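Subject: Re: [grippers] pad choice for thin cloth

On Mareike Lindemann's message, 9:40:
> We have the Kinis and the Ulton here in Trirkville and can only keep
> one. Rigid parts are fine on both. Has anyone run them on clothing or
> towels? I mostly care about picking up an edge from a flat table.

Mareike,

I ran both in January, same arm, same controller, 276 grasps in total. The Kinis closes more evenly but its stock pads are too thick to get under a hem. The Ulton got the edge more often once I dropped the closing speed to 5 mm/s and set the approach 2 mm lower. Above 200 grams of cloth it starts to slip, so towels may be a problem for you.

Most of my misses came from the approach angle. If both pads come down on the cloth, you pinch a fold in the middle and the edge stays where it was. I now aim for one finger over the cloth and the other over bare table, with the hem in the gap. View from the wrist camera:

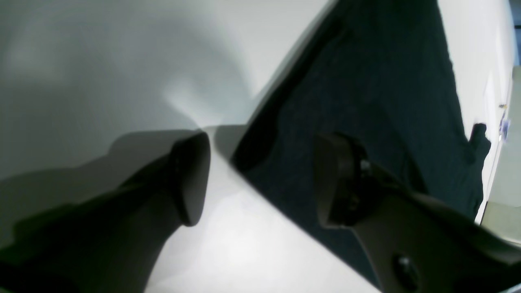 Zawadzka wrote back off-list that the lower approach wore out a set of pads in almost 5 weeks, and would rather keep the height and tilt the wrist. I haven't tried the tilt yet. I can send you the config files for both grippers if you tell me which controller version you're on.

Imke Kasten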